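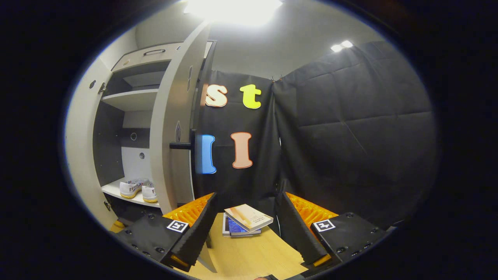

손잡이 그리퍼 두 벌을 번갈아 써 본 이야기

글 심복남

안녕하세요, 소식지에서 오랜만에 인사드립니다. 지난 호에 제가 "손에 들고 쓰는 그리퍼를 새로 비교해 보려고 해요" 하고 한 줄 적어 두었더니, 그 한 줄을 기억하시고 복도에서 물어봐 주신 분들이 생각보다 많았어요. 어떤 분은 벌써 결론이 난 줄 아시고 어느 쪽을 주문하면 되느냐고 하셨고요. 그때는 상자도 다 못 뜯은 때라 우물쭈물하고 말았는데, 이제는 드릴 말씀이 좀 생겼습니다. 말이 길어질 것 같으니 차 한 잔 옆에 두고 천천히 읽어 주세요.

비교한 물건은 두 벌입니다. 하나는 예전부터 쓰던 헨사이드(Henside) 그리퍼이고, 또 하나는 이번에 들여온 프로르콘(Prorkon) 그리퍼예요. 둘 다 사람이 손에 쥐고 방아쇠를 당기면 손가락이 오므라드는 방식이고, 카메라가 손가락 쪽을 내려다보게 달려 있지요. 다만 손가락이 다릅니다. 헨사이드 쪽은 매끈하고 단단한 고무를 덧댄 손가락이고, 프로르콘 쪽은 검은 손끝판에 주황색 주름 패드가 붙어 있어요. 아코디언처럼 골이 진 그 패드 말이에요. 처음 꺼냈을 때 저는 솔직히 색이 너무 튀지 않나 싶었는데, 며칠 쓰고 나니 어두운 물건을 집을 때 손가락이 어디 있는지 눈에 잘 들어와서 이제는 그 색이 반갑기까지 합니다.

집는 일부터 말씀드릴게요. 저희 방에서는 밝은색 나무 탁자 위에서 연습을 많이 하는데, 제일 자주 올려놓는 것이 책입니다. 책이 만만해 보이지요? 저도 그런 줄 알았어요. 그런데 책 두 권을 포개 놓고 위엣것만 살짝 틀어 두면 이야기가 완전히 달라집니다. 손가락을 조금만 낮게 넣으면 아래 책까지 같이 딸려 오고, 조금만 높게 잡으면 표지만 쓱 밀려 나가거든요. 헨사이드로 할 때는 힘을 꽉 주면 그럭저럭 들리는데, 들고 나서 손목을 돌리면 책이 손가락 사이에서 천천히 돌아가 버려요. 그 모습이 어찌나 얄미운지 모릅니다. 프로르콘은 주름이 책 모서리를 따라 눌려 주니까 같은 힘으로도 덜 돌아갔어요. 표지가 얇은 책일수록 차이가 컸고요.

대신 주름 패드가 늘 이기는 것은 아니었습니다. 봉투나 얇은 공책처럼 탁자에 납작하게 붙어 있는 물건은 손끝이 밑으로 파고들어야 하는데, 패드가 통통하니까 먼저 탁자에 닿아 버려요. 이럴 때는 헨사이드의 매끈한 손가락이 한결 편합니다. 데메트리오 시푸엔테스 씨는 손끝판을 조금 더 기울여서 들어가면 된다고 하시고, 실제로 그분이 하면 잘돼요. 그런데 제가 하면 열에 여럿은 탁자를 긁고 맙니다. 연습을 더 하라는 말씀이시겠지요. 소식지에까지 적었으니 이제 정말 연습해야겠습니다.

다음은 수납장입니다. 방 한쪽에 있는 키 큰 밝은 회색 장을 다들 아실 거예요. 문을 활짝 열어 놓고 선반의 물건을 꺼내고 넣는 동작을 해 보았습니다. 장 아래쪽 흰 선반에 두는 하얀 운동화는 그사이 저희의 단골 손님이 되었어요. 밑창에 노란 기가 돌고 옆에 파란 줄과 빨간 줄이 가늘게 들어간 그 운동화요. 신발은 어디를 잡느냐에 따라 성격이 바뀌는 물건입니다. 뒤꿈치를 잡으면 앞코가 축 처지고, 옆을 눌러 잡으면 모양이 찌그러졌다가 펴지면서 손가락을 밀어내요. 매끈한 손가락으로 옆을 잡았을 때는 그 밀어내는 힘에 자꾸 미끄러졌는데, 주름 패드는 같이 눌렸다가 같이 펴지니까 훨씬 의젓하게 버텨 주었습니다. 데메트리오 씨가 이 대목에서 무척 좋아하셨어요. 원래 이분이 신발 편이거든요. 저는 책 편이고요.

문 손잡이도 해 봤습니다. 장 문에 검은 레버가 옆으로 뻗어 있잖아요. 그것을 손가락 사이에 끼우고 문을 당기는 동작인데, 여기서는 두 벌의 차이가 제 기대만큼 크지 않았어요. 레버는 꽉 쥐기보다 손가락에 걸어서 당기는 편이 낫고, 그렇게 하면 패드가 무엇이든 별로 상관이 없습니다. 오히려 손목 각도가 중요했어요. 위쪽 서랍의 짙은 색 금속 손잡이도 마찬가지였고요. 서랍이나 문을 주로 여닫으실 분이라면 패드 때문에 기종을 바꾸실 필요까지는 없다고 말씀드리고 싶어요.

이제 무게 이야기를 해야겠네요. 프로르콘이 헨사이드보다 200그램 무겁습니다. 숫자만 보면 귤 두어 개쯤이려니 하실 텐데, 팔을 앞으로 뻗은 채로 오전 내내 들고 있으면 그 귤이 점점 커져요. 저는 토요일에 욕심을 내서 점심도 거르고 했다가 저녁에 냄비를 못 들었습니다. 집안 식구들이 제 손목을 보고 혀를 끌끌 찼지요. 그 뒤로는 책 한 바퀴, 신발 한 바퀴를 하고 나면 꼭 내려놓고 쉽니다. 여러분도 그렇게 해 주세요. 쉬었다가 하면 동작도 고와져요. 나중에 기록을 돌려 보면 피곤할 때 한 것은 손끝이 잘게 떨려서 금방 티가 납니다.

기록 이야기가 나온 김에 카메라도 짚고 갈게요. 두 벌 모두 같은 광각 렌즈를 끼우고 해 보았습니다. 이 렌즈는 둥글게 넓게 잡아 주어서 탁자와 장과 천장 등까지 한꺼번에 들어오고, 그 대신 가장자리는 까맣고 곧은 것은 죄다 휘어 보여요. 장 옆면이 바깥으로 불룩해지고 문짝이 위로 갈수록 기우뚱해지는 것을 처음 보신 분은 장이 상한 줄 알고 놀라시더라고요. 보정을 거치면 펴지니까 걱정하지 않으셔도 됩니다. 넓게 담기는 쪽이 저희한테는 이득이 커요. 손이 많이 움직여도 주변에 기준으로 삼을 것이 늘 남아 있거든요.

기준 하니까 벽 쪽 가림천 생각이 나네요. 검은 누빔 천만 걸어 두었을 때는 천을 마주 보고 움직이면 위치 추정이 슬금슬금 흘러가는 일이 잦았습니다. 까맣고 밋밋하니 카메라가 붙잡을 데가 없는 거예요. 그래서 색색의 큼직한 글자가 붙은 검은 천을 그 옆에 걸어 보자고 한 것이 데메트리오 씨였고, 저는 유치원 같다고 놀렸는데, 놀린 것을 사과드려야겠어요. 글자 쪽을 향해 있을 때는 흐르는 일이 눈에 띄게 줄었습니다. 연두색 t가 특히 효자예요. 누빔 천은 바느질 선이 있기는 해도 조명에 따라 보였다 안 보였다 하니, 될 수 있으면 글자 쪽을 보고 서서 시작해 주시면 고맙겠습니다.

조명은 아직 숙제예요. 가운데 천장 등이 워낙 밝아서 카메라를 조금만 치켜들면 위쪽이 하얗게 날아갑니다. 노출을 낮추면 이번에는 장 안쪽이 어두워지고요. 람퍼사드(Rampersad) 제어기에서 노출을 고정해 두는 기능을 써 보는 중인데, 값을 얼마로 두어야 책 표지 글씨도 남고 선반 안도 보이는지 아직 마음에 드는 자리를 못 찾았습니다. 이런 쪽에 밝으신 분이 계시면 제 자리로 와 주세요. 과자는 늘 있습니다.

손가락 위의 흑백 네모 표식도 한 말씀 드릴게요. 손가락이 얼마나 벌어졌는지를 이 표식으로 읽어 내는데, 프로르콘은 표식이 양쪽 손가락 몸체 윗면에 붙어 있어서 물건에 잘 가려지지 않는 점이 좋습니다. 헨사이드는 손끝에 더 가까이 있어서 책을 깊이 잡으면 표식이 책 뒤로 숨곤 했어요. 가려진 동안에는 벌어진 정도를 어림으로 메우게 되는데, 그것이 모이면 나중에 팔로 재생할 때 엉뚱한 데서 손을 펴 버립니다. 표식이 때가 타면 어느 쪽이든 못 읽으니까, 손으로 만지지 마시고 마른 천으로만 살살 닦아 주세요. 저번에 누가 물티슈로 닦으셨는지 모서리가 살짝 일어나 있더라고요. 범인은 찾지 않겠습니다!

이렇게 해서 모은 기록이 모두 654건입니다. 책도 있고 신발도 있고, 제가 탁자를 긁은 것도 그대로 들어 있어요. 잘된 것만 골라 놓으면 비교가 안 되니 지우지 않았습니다. 컬릿데일(Kullitdale) 작업실에 있는 팔에 두 종류의 손가락을 번갈아 달고 이 기록을 재생해 보는 일이 다음 차례예요. 사람 손에서 편했던 것이 팔에서도 편할지는 저도 몹시 궁금합니다. 사람은 미끄러질 것 같으면 저도 모르게 손목을 받쳐 주는데 팔은 그런 인정이 없잖아요. 데메트리오 씨는 주름 패드가 팔에서 더 빛을 볼 거라고 하시고, 저는 납작한 물건 때문에 고생할 거라고 봅니다. 점심 내기를 걸어 두었으니 결과는 숨김없이 알려 드릴게요.

그때까지 어느 쪽을 쓰면 좋으냐고 물으신다면, 책이나 신발처럼 두께가 있고 모양이 조금씩 변하는 물건에는 프로르콘을, 종이나 봉투처럼 납작한 물건에는 헨사이드를 권해 드려요. 손목이 약하신 분은 무엇을 집든 헨사이드로 시작하시고요. 주름 패드는 골 사이에 먼지가 잘 끼니까 쓰고 나서 부드러운 솔로 털어 주셔야 합니다. 솔은 충전기 옆 컵에 꽂아 두었어요. 제발 그 컵에 커피는 따르지 말아 주세요.

직접 쥐어 보고 싶으신 분들을 위해 6월에 자리를 한번 마련하려고 합니다. 날짜는 방 예약이 되는 대로 다음 호에 싣겠습니다. 집어 보고 싶은 물건이 있으면 하나씩 들고 오세요. 유리잔만 빼고 무엇이든 환영이고, 특히 뜨개질한 것을 가져오시는 분이 계시면 제가 아주 반가울 거예요. 털실 종류는 아직 한 번도 못 해 보았거든요. 오시기 전에 데메트리오 씨나 저에게 미리 한마디만 해 주시면 배터리를 넉넉히 충전해 두겠습니다.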